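3.2 Attendance and Reading Practice in the Orkmont Congregations

The membership rolls of the Orkmont district record 3883 baptized members, of whom 1762 were listed as active when the rolls were revised in September. Active status is assigned by each parish clerk and does not depend on attendance alone. A member who gives regularly but rarely attends worship is counted in the same way as one who attends every week. Kavanagh's earlier study of the Vollthorpe parishes used the same rolls and noted the same limit.

Of the active members, 980 returned the questionnaire on private and group reading of scripture. The form asked how often the respondent read the Bible outside worship, whether this was done alone or with others, and which books had been read most recently. Members of a weekday study group were far more likely to name a book from the Hebrew Bible. Those who read only at home named the Gospels and the Psalms in most cases, and often gave no other title.

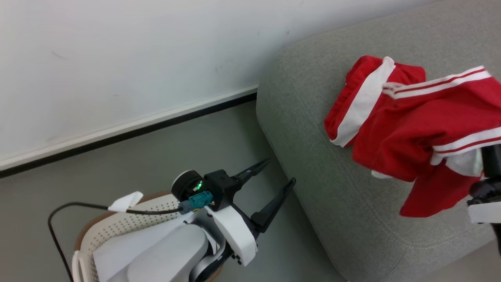
The difference remains when age and years of membership are taken into account. It is weaker in the Moriarty Street congregation, where the Tuesday group follows the same reading plan that is printed in the parish bulletin. Members there who do not attend the group may still read the assigned chapters, and the questionnaire could not separate the two influences.

Figure 5. Red athletic shorts held by a gripper at a gray sofa cushion, with a white laundry basket at lower left.

Interviews with group leaders suggest that the choice of text is seldom made by the group as a whole. Leaders tended to select a book they had taught before, and several used notes handed down from a former pastor. Declan Kavanagh has argued that such notes carry a denomination's teaching more steadily than its published materials do. The Orkmont interviews support this view in part, although two leaders reported setting the older notes aside when members objected to their treatment of Paul's letters. The content of the notes is considered in Section 3.3.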